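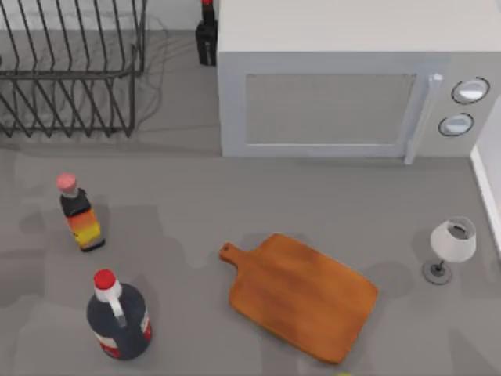
Compostable packaging

Compostable packaging is a broad name for wrappers, bags, cups and trays sold as able to break down into compost after use. The term covers paper, plant fibre and a range of plant-based plastics. It is often used as if it meant the same as "biodegradable", though that word sets no time limit and says little about what is left behind.

Conditions

Most compostable plastics are meant for industrial plants, where heaps are held at about 60 °C for weeks at a time. A garden heap seldom gets that warm, and in a British winter may hardly warm up at all. Packaging marked for home composting is a separate and smaller class. Buyers are often left to find this out from small print, where there is any.

The Flelley trial

A kerbside scheme in Flelley is sometimes cited in favour of the material. It ran for 22 weeks, beginning in April, and took in 118 households, which were given food waste bags made by Trulten. The report called the results "encouraging". It did not say how many bags had been picked out by hand before composting, and there was no comparison group using plain paper. The households had all signed up by choice, so it is hard to know what the figures say about anyone else.

The neighbouring district of Iven considered a similar scheme and dropped it. Its compost plant removes all film at the gate, whatever the label says, and sends it to be burnt.

Labelling

Claims on packs vary a good deal. Bugti, a maker of takeaway trays, used 2 different leaf marks on the same product line, one for the tray and one for the lid. Only the tray mark referred to a test. The lid was described as "earth friendly" — a phrase with no fixed meaning.

Criticism

Critics argue that the material keeps single-use habits going under a kinder name, and that it spoils ordinary plastic recycling when the two are mixed. Supporters reply that it helps keep food scraps out of general waste. The second claim may hold where collections exist, but many areas have none that accept it.

See also: Bioplastics; Food waste collection; Green claims; Refill schemes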